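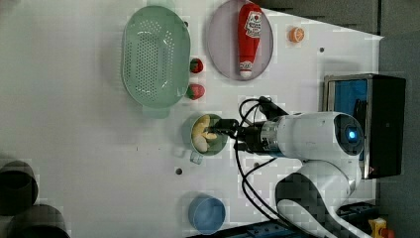
Washing fruit and clearing a shared serving table

Posted by Fadime Güneş, December 30, 2021

Our center in Indholm provides a light snack for 10 residents each afternoon. Strawberries, sliced orange and soft fruit are set out on one white table together with the colander, the plates, the cups and the ketchup. Staff have asked whether the strawberries should be washed with the green tops on or off, and whether cut fruit may remain in cups until the evening meal. Guidance that can be added to our written kitchen procedure would be appreciated.

Ute Wiegand
Strawberries should be washed with the tops on. Place them in a colander under cool running water, allow them to drain, and remove the tops afterward. If the tops are removed first, the berries take in water and soften. Cut fruit should not be left on the table for more than 2 hours. After that time it must be discarded. Fruit intended for the evening should be placed in a covered container in the refrigerator as soon as it is cut.

Krum Kneževič
We keep ours out all day and have had no complaints.

Nazmiye Sezer
The previous reply should not be adopted as a procedure. I would add that bottles are best kept off the plates used for serving, as the outside of a bottle is handled by many people. At Plekeck we assign sauces a separate tray, which is wiped down after each meal. Soft fruit such as banana should be cut last. A little orange juice stirred through it will slow the browning. Please confirm with residents first that citrus is suitable for them.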